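四、安装滤芯与第一次开机

前面三节讲的是怎么选位置、怎么拆箱、怎么量房间,要是你跳着看到这儿来了,也没关系,只要记住一点:Flornus这台加湿器得放在平的、硬的台面上,别放地毯,别放床头那种软垫凳。我第一台就是放在藤编凳子上,水位感应一直闹脾气,折腾了两个晚上才想明白。

先说清楚,我不是厂家的人,这份说明是我自己用了两个冬天以后,照着原版手册重新写的。原版是波兰语翻英语再翻中文,有几句我读了五遍也没读懂(“请将水之心置于安静中”,到底是什么意思啊)。后来Irena Marciniak帮我对了一遍波兰语原文,错的地方大多改过来了。

准备的东西:滤芯一只、干净的软布两块、量杯一个、凉白开或者纯净水。自来水也能用,就是水垢来得快,第七节会讲除垢。

1. 拔掉电源。每次打开上盖之前都要拔,别嫌烦。

2. 把水箱竖直往上提,不要歪着拽。第一次会有点紧,那圈胶条是新的,用几天就顺了。

3. 撕掉滤芯外面的塑料膜。膜是透明的,贴得很服帖,特别容易漏撕!Nikola Szewczyk装好以后来问我为什么不出雾,结果就是膜还在上面。

4. 滤芯泡水9分钟,翻个面,再泡一会儿。泡出来的水有点发黄是正常的,倒掉就好。

5. 滤芯放回底座,有箭头的那面朝上。听到轻轻“嗒”一声才算到位,没听到就拿出来重放,千万别硬按,卡扣很细。

6. 往水箱里加水,第一次加700毫升就够了,先别加满,万一漏水也好收拾。

7. 水箱外壁和底部擦干,再放回机身。

说到擦,我多啰嗦几句。软布我试过好几种,最后留下来的是超细纤维的那种,吸水快,也不掉毛。厨房纸不行,碎屑会粘在感应片上。旧T恤勉强可以,但是擦完总有一道一道的印子。布用完要洗,洗的时候别放柔顺剂,放了以后就不怎么吸水了,这个我是问了Boonmee Sangkhawat才知道的,他开洗衣店,这方面比我懂得多。

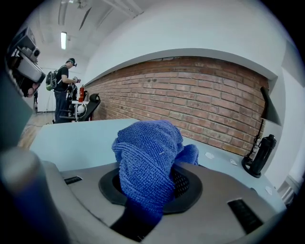
蓝色的超细纤维布,表面是一条条的细绒圈。
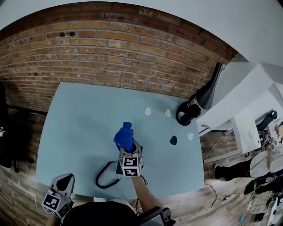
注意:感应片在底座左后方,一小块圆形的金属,指甲盖那么大。擦它的时候手要轻,只用布,别用牙刷,更别用钢丝球。我看到有人在论坛上推荐用砂纸磨一磨“恢复灵敏度”,看得我心惊肉跳,请不要学。

8. 插上电源,等指示灯变成白色再按开关。要是灯一直是橙色,先看水箱有没有放正,十次里有八次是这个问题。

9. 第一次开机选最低档,让它空转着跑半小时左右,窗户开条缝。新机器会有一点塑料味,跑完这一轮基本就散了。这里说的“空转”是房间里没人,水箱里还是要有水的!我上一版没写清楚,Kazimiera Czerwiński真的就没加水,还好机器自己停了。

10. 半小时以后关机,拔电源,把剩下的水倒掉,重新加新水。这时候可以加满了。

关于湿度设定:出厂默认是百分之四十五,我自己冬天调到五十,再高窗玻璃上就开始挂水珠,窗台的木头受不了。家里养琴的朋友请按琴的要求来,别听我的。湿度计最好另外买一个,摆得离机器远一点,机器自带的那个离出雾口太近,数字总是偏高。我现在用的是Plarkov的小圆表,便宜,带磁铁,吸在冰箱门上,做饭的时候顺便瞄一眼。

小心:出雾口不要对着墙,也不要对着插座、书架和电视。离墙至少留出一个手臂的距离。我家走廊那面墙就是教训,一月份开了整整一个月,墙皮鼓了一块,到现在还没补。

小心:不要往水箱里加精油。我知道很香,我也喜欢薰衣草,但是这台的水箱不耐油,时间长了会有细细的裂纹。想要香味的话,机身右侧有个小抽屉,里面垫着棉片,滴在那儿就行,两三滴足够了。棉片用旧了可以拿化妆棉剪一块代替,大小差不多就成。

如果这一步之后还是不出雾,请按下面的顺序查:先看滤芯的膜(对,又是它),再看水箱底下的小浮子有没有卡住,最后把机器断电放一放再开。三样都试过还不行,那多半是雾化片的问题,翻到第九节,那里有拆卸的办法,也有我跟维修点来回打电话的全过程。维修点的Mieczysław Gajewski人很好,就是中午不接电话,要找他请趁早上。

滤芯换了以后,记得长按“滤芯”键五秒,听到两声短响,计时才会归零。忘了按也不影响使用,就是那个小红灯会一直亮着,晚上挺刺眼的,我有一阵子是拿胶布贴住的。

下一节讲夜间模式和定时。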